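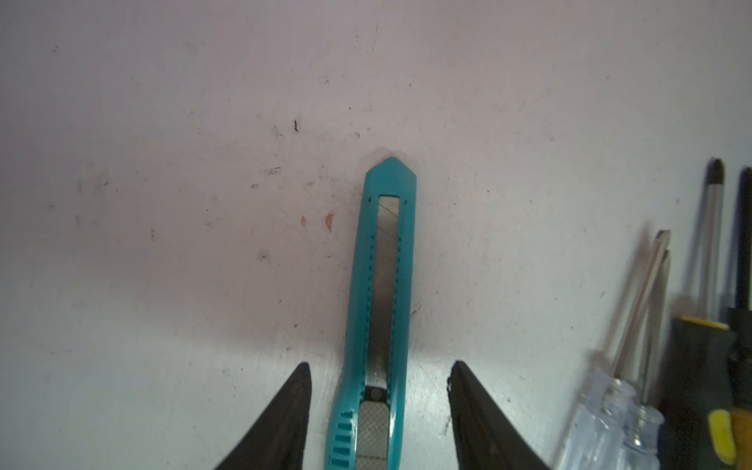
Garage door loud since it got cold, which parts do I grease?

Posted by Marti_R, Storncombe Home Help, Garage and Shed board

I have a double sectional door with a chain opener, put in by the people who owned the house before us. In the last few weeks it has started to squeal and bang on the way up. Coming down it is quieter, but there is one loud pop when the top section goes around the curve. The opener is a Trolex, and the label on the motor says 114 and then some letters I can't make out.

I sprayed the tracks with general purpose oil last Saturday. It was fine for two days and now it is as bad as before, and there is black gunk in the tracks. A repair company quoted me $200 to "service and adjust" it, which seems like a lot if all it needs is grease. Is this something I can do myself, and what should I be using? I have basic hand tools and a six foot ladder.

Girish Saxena
March 10 reply moved from the old thread

Don't oil the tracks. The rollers are supposed to roll in them, and oil collects dirt. That is your black gunk. Wipe them out with a rag and some mineral spirits and leave them dry.

Use a garage door spray, silicone or white lithium. Close the door, unplug the opener, and do these:

Hinges. A short spray where each one pivots. Work the door up and down by hand afterward with the release cord pulled.

Rollers. If they are steel with open bearings, spray the bearings. If they are nylon, spray only the bearing and keep it off the wheel.

Springs. A light coat along the top, then wipe off the extra. Do not loosen anything on the springs, the cables or the bottom brackets. They are under tension and people get badly hurt.

Put the tools back somewhere you can find them, as you will want to check the hinge bolts again in a month.
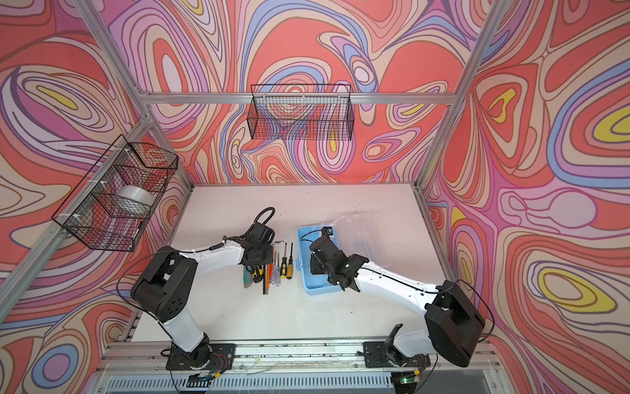

Black wire basket zip-tied to a crossbar

The pop at the curve is usually a worn roller or a loose hinge bolt on the top section. Snug the bolts down, but stop when they are tight. It is easy to strip them in thin steel.

Fasia

Agree with most of that. My opener had two hex socket screws on the rail bracket that had worked loose, and tightening them stopped most of the banging. Check yours while you are up there. 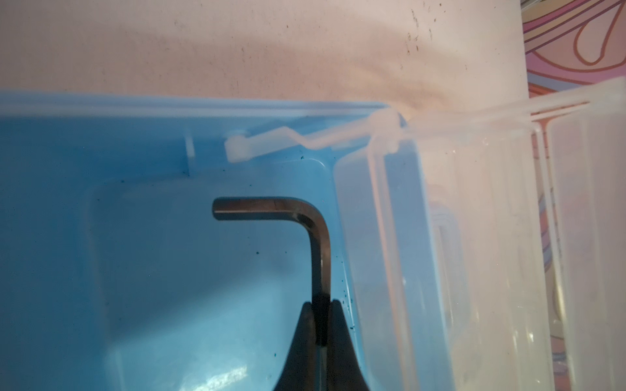 If it is still loud after greasing

Pull the release cord with the door closed and lift it by hand to waist height. It should stay there. If it drops or shoots up, the springs are out of balance and the $200 is money well spent. I paid more than that for mine.

Nylon rollers are also a lot quieter than steel. Leave the bottom pair to a pro.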